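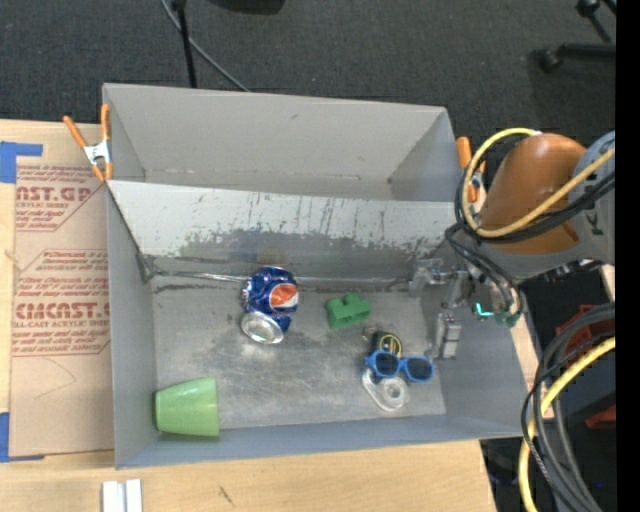
*gray bin, dented Pepsi can*

Subject: Re: [tennant-runners] Vadeck Relay – leg order, exchanges, who is driving

Quick one from the parking lot, then I'm off the phone till tonight. Answers are down in the quoted bits. Read all of it please, even if your leg isn't mentioned, because two things changed since the last message and one of them is the start.

> Hi all, first time doing Vadeck so forgive the basic questions. I went through the race packet twice and I still can't work out how the legs fit together. The map has 7 legs but the table on the back page only lists six distances. Is one of them missing or did they merge two?

Missing. It's 7. The table drops leg four, Jarska bridge to the Selter turnoff, same as it did last year, and I wrote to them then too. It's the short one, flat, gravel for the first half and then the old road. Nothing scary. Whoever has it should still warm up properly – you go straight from standing around in a field to racing people who are already in a pack.

> Also the packet says the start is at the school in Tennant but somebody at practice said it moved. Which is it?

Moved. It's the fairgrounds side of Tennant now, the gate by the grandstand, not the school. School lot is being repaved. First wave goes at 7 am and we are in the first wave becuase of our seed time from last August. So be at the gate by 6:15, dressed, bib on. If you're running leg one you want to be there before that and jogging.

The first stretch is new. Half a lap of the dirt track, out the back gate, left on the farm road. It narrows fast at that gate. There are 53 teams entered, and we're not all in one wave, but it will still be elbows. Don't try to win it on the track. Just be in the front half when you get to the gate and then settle.

> I was put down for leg five. Everyone winces when I say that. How bad is the climb really?

It's bad. Sorry. Leg five goes up Selter and over the top, high point is 2103 feet, and you start in the valley so you earn most of it. First part is switchbacks on pavement, not steep, and that's where people wreck themselves. You feel great, you pass somebody, you pass somebody else, then the pavement quits and it's rutted track straight up through the trees. Walk the steep pitch if you need to. Plenty of good runners walk it and lose nothing. Hands on knees, short steps, start running again when you see the water table.

The top is windy and flat for a bit and then the downhill is longer than you think. That's where the time is. If you've got anything left in your quads you can take back a lot there. Shoes with some grip, not the race flats. Road shoes are OK if it's been dry all week.

If after all that you don't want it, say so by tomorrow night and I'll swap you with leg two. No hard feelings, I mean it. Leg two is rolling farmland and there's a dog.

> What happens at the exchanges? Is there a baton, or do you just tag?

Wrist band, the slap kind. Outgoing runner has to be inside the painted box with it in hand before taking a step out. They do watch this. We got a 2 minute penalty at Jarska the year before last for a handoff outside the box, and it cost us a place in the mixed division. So: stop in the box, hand it over, shout if you have to. A slow clean handoff costs you a second or so.

Incoming runner, shout your team number as you come round the last bend. The marshals call them out but the speaker at Jarska is useless and at Selter there isn't one.

> Can we get a car to every exchange? My partner can drive if needed but only has the morning.

Not every one. No cars at the Selter top at all, and the road to exchange three is closed to everyone except the shuttle. What we do is:

- Van one takes legs one, two and three from Tennant, drops two and three, then goes round by the county road and waits at Jarska.
- Van two skips the start and goes straight to Jarska with legs four and five. Drops five at the Selter turnoff. No stopping on the hill, they tow.
- Legs six and seven ride with your partner if that offer is real. Leave Tennant once leg one is off, take the north road, park at the Vadeck end and get the shuttle back to exchange five. Done well before lunch.

Leg three people: the shuttle is slow and fills up. Get on the first one you see even if it feels stupidly early. Take a layer you don't mind losing and a bag to sit on. Warm up on the lane behind the exchange, nobody checks it and the road itself is closed to runners who aren't racing.

> Last thing, is there a cutoff? I'm worried about being the one who gets us pulled.

There's a cutoff at the end of leg five, yes. We have never been anywhere near it. If a team misses it they send off the leg six runner anyway in a mass start and you still get a finish, just not a ranked one. So there's no getting pulled, at worst it's an asterisk. Please stop worrying about that. Really.

OK my stuff now.

Order as it stands: legs one, three, six and seven are the same people as last year, and you know who you are. Two and four are the ones that swapped at practice. Five is the question above. I have to send the final order in and after that a change means a form and a fee, so if you have a sore anything tell me now and not at the gate. I would much rather reshuffle than have somebody limp down into Vadeck on a bad calf.

Leg seven – the finish is different as well. They took out the loop round the reservoir and put in the river path, so it's a bit shorter and a lot faster. Last turn is a hard right off the path onto grass, and if it's wet it's going to be a mess. Have a look at it beforehand if your ride gets in early. Long spikes aren't allowed on the bridge so don't bother bringing them.

Bibs: I have them. One per person, pinned on the front. Not folded. If you cut yours down to look fast they will make you buy a new one.

Singlets: blue ones. I've got two spare, a small and a large. The old white ones don't count for the club scoring anymore, don't ask me why. Jacket over the top is fine while waiting but it has to be off before you're in the box.

Water at the Selter top and at exchange five and thats it. If it's hot, carry something on five. Gels, bring your own, whatever you've been training with. Please don't try a new one on race morning.

Practice this week is handoffs on the track and then a few hill reps for anybody who wants them. Easy ones. If you're on five or six skip the hills, you've done the work or you haven't.

Still need from people:

- shirt size, if you didn't put it on the sheet
- a phone number that works on race day. There's signal at Jarska and at Vadeck, none at Selter
- a yes or no for food afterward, the place by the river wants a headcount
- leg five decision, tomorrow night

Reply to me directly for the phone numbers, not to the whole list.

Gotta go, will post the van lists when I'm back at a keyboard.

– Tennant relay captain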